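Section 4. Getting Your Jirgate Countertop Water Filter Ready for First Use
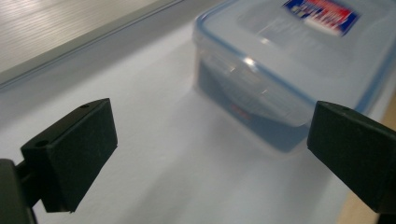 Karine Kennedy wrote to us after her first week with the Jirgate that she wished she had read the flushing steps before she made a pot of tea, and could we please move them up front. We have, Karine, and thank you! So before you fill a kettle or a fish tank or anything else, please settle in with this section and go through it in order. It takes a little patience the first time (the waiting is the longest part of it), and after that you will hardly think about it.

Before you start

You will need the filter housing, one Tremblay cartridge, the short hose with the blue collar, the faucet adapter, and a large bowl or bucket from your own kitchen. Wash your hands, and please leave the cartridge in its wrapper until step 3.

Note: The Jirgate fits most standard kitchen faucets. It does not fit pull-down sprayers, and we would rather tell you so now than have you wrestle with it. If you have one of those, ask Keltbridge customer care for the under-sink kit and skip ahead to Section 6.

Installing the cartridge

1. Unscrew the aerator (the little mesh tip) from your faucet, turning it counterclockwise. If it has been there for years it may be stubborn. Wrap it in a dish towel and try again with a good firm grip.

2. Screw on the faucet adapter by hand until it is snug. Please don't use pliers. The threads are finer than they look, and a cross-threaded adapter will drip forever.

3. Soak the cartridge. Take it out of its wrapper, stand it in a bowl of cold water so that it is fully covered, and leave it for 20 minutes. You will see small bubbles coming up from it, which is just the air making its way out.

4. Lower the cartridge into the housing with the arrow pointing up, and give it a quarter turn until you feel it seat.

5. Check that the rubber ring is lying flat in its groove, then screw the lid down by hand.

6. Push the hose onto the adapter until the blue collar clicks, and tug it gently to be sure.

Caution: Use cold water only. Hot water can warp the housing and spoil the cartridge, and the warranty does not cover either one.

Flushing

7. Turn on the cold water slowly and let it run through the filter for 9 minutes. The first water may look gray or cloudy. It's carbon dust, perfectly ordinary in a new cartridge, and your houseplants will be glad to have it.

8. Turn off the faucet, wait 2 minutes, and look over the lid and the collar for drips. A drip at the lid nearly always means the rubber ring has slipped, so go back to step 5.

9. Run one more bowlful and pour it out. Now go ahead and make that tea!

Note: If you've been away on a nice long trip, repeat step 7 when you get home. For households with very hard water, such as our friends out in Kastetby, we suggest changing the cartridge after 40 days. See Section 5 for the reminder dial and how to set it.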